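Ostudmont Home Repair and Renovation Help
Exterior, Roofing and Grounds

Replacing siding before or after the new windows?

Posted by Cerkow
12/05/2026

My household purchased a single-story home last July. The present siding is original hardboard, and it has swelled along the bottom course on the north wall. The windows are single-pane and are also to be replaced. We have received bids from 2 contractors. The first proposes to install the windows now and the siding next year. The second states that both must be done together and will not warrant the work otherwise. The total wall area to be covered is 152 square yards.

I would be grateful for guidance on the proper order of work, and on whether a delay between the two stages would harm the walls. We would prefer to divide the cost if that can be done safely. The front yard shrubs stand close to the wall and I would also like to know whether they must come out.

Salinas

The usual order is windows first and siding second. A new-construction window has a nailing flange that is fastened to the sheathing and then covered with flashing tape. The siding and trim are then brought up to the window. If the siding goes on first, the installer must cut it back to reach the flange, and the patch is seldom neat.

A delay between stages is acceptable under certain conditions. The flashing tape must not be left open to sunlight beyond the period stated by its maker. On one of our own projects the limit was 90 days, and we covered the exposed edges with temporary trim boards, primed on all sides. Please ask the first contractor to state in writing how the openings will be closed in until the siding is installed.

The swelling on the north wall should be looked at before any order is placed. Have a few of the lower boards removed and the sheathing tested with an awl. If the awl sinks in easily, that section should be repaired at once, whatever is decided for the remainder of the house.

Shrubs within arm's reach of the wall should be cut back or moved. Crews need space for ladders and staging, and the new siding will dry better with air behind the plants.

Cerker

We did siding first. It was fine. Get a third bid.

Salinas

I would add one point to my earlier reply. The second contractor's position on the warranty is not unreasonable, as leaks at a window are often blamed on whichever firm was there last. If you divide the work, use the same firm for both stages and have the warranty cover both. Our own firm charged a return fee of $236 for the second visit - a modest sum beside the cost of opening a finished wall. 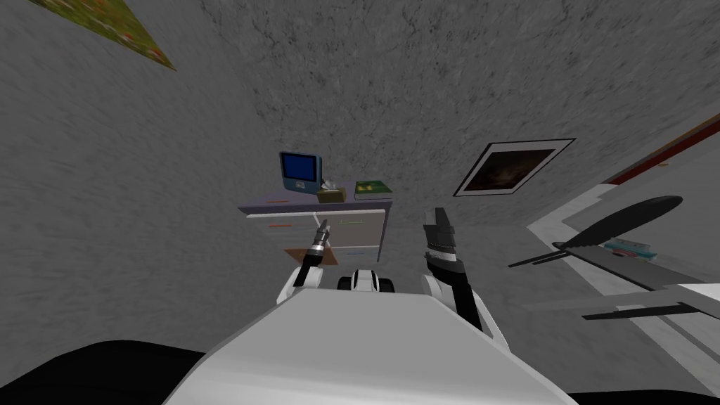 The fee should appear in the contract as its own line, together with the latest date by which the second stage may begin at the quoted price. Material prices may be held for a shorter period than labor, so ask for both dates.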